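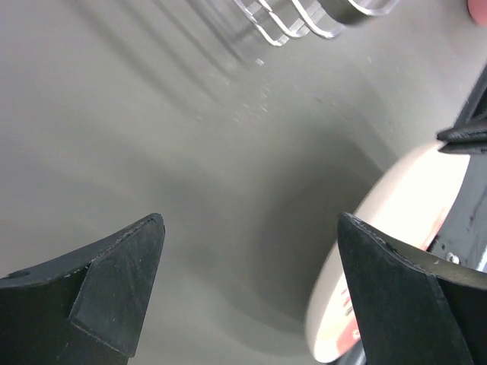 Wrist view with the jaws open, clear ribbed plastic ahead and a pale disc at right.

Murken Wrist View Kit, by Cesinent

We built the Murken kit for research groups who teach arms by demonstration and would like the policy to look at the job from right behind the fingers. Clear plastic is the thing most people write to us about, and we do understand, having lost a good part of July to it ourselves! Glare and see-through edges can confuse a depth sensor terribly, so our method leaves depth out and learns from plain wrist color video.

In our Trikasdale bench study we recorded 300 demonstrations and ran 800 test grasps across 3 tabletop layouts. Adding the wrist view helped most with transparent items (the Wickramasinghe split, if you have been following our notes), and it helped rather little with flat, matte ones, so please don't expect miracles there.

In the box: camera mount, cable, calibration card, and the training scripts with our settings left in.
Frame rate: 30 per second
Returns: 30 days, opened boxes welcome
Page updated Oct 4, 2025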